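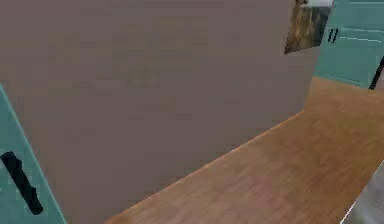 How long will the Drellow library be closed? The building on Orov Street shuts its doors for nine weeks from March 4, 2019, and the small branch at Skulness will keep longer hours until it reopens.

Readers in Drellow have had plenty of time to get used to the idea, and to judge by the lines at the checkout desk through the last days of February, a good many of them have been stocking up for it. Loans were extended to cover the whole closure, and the usual limit on how many books a household can take home was lifted for the month. By the final evening 3,812 items were out on loan, the most the library has ever had in people's homes at one time, and whole shelves of the mystery section were bare!

The work itself is the sort that doesn't make for much of a ribbon cutting, but it has been wanted for years. The heating is being replaced from one end of the building to the other, the reading room is getting new windows on the street side, and the children's corner (a favorite with families, if a chilly one in winter) is moving away from the front entrance to the warmer side near the garden. The contract went to Stougaard, the building firm that repaired the swimming hall roof two summers ago.

In the meantime there is the Skulness branch, which many people in town have never set foot in. It is a friendly place with 96 seats and a very good collection of local history, and it will be open until eight in the evening, Saturdays included, for as long as the work lasts. The number 5 bus stops just across the road. Story hour moves there too, at its usual time of ten in the morning, and so does the knitting circle, which has asked everyone to bring a cushion.

Reserved books can be picked up at Skulness from the second day of the closure. Returns may be left there or in the gray drop box outside the town hall, which is emptied every morning. No late fees will be charged on anything borrowed from Drellow before the doors closed.

The library is also asking for old photographs of the building, inside or out, for a small display when it opens again. Over 500 have come in already - school visits, summer fairs, one splendid wedding party on the front steps - but there is very little from before the extension was built, and anything from those years would be gladly received. Prints can be handed in at the Skulness desk and will be copied and given back the same week.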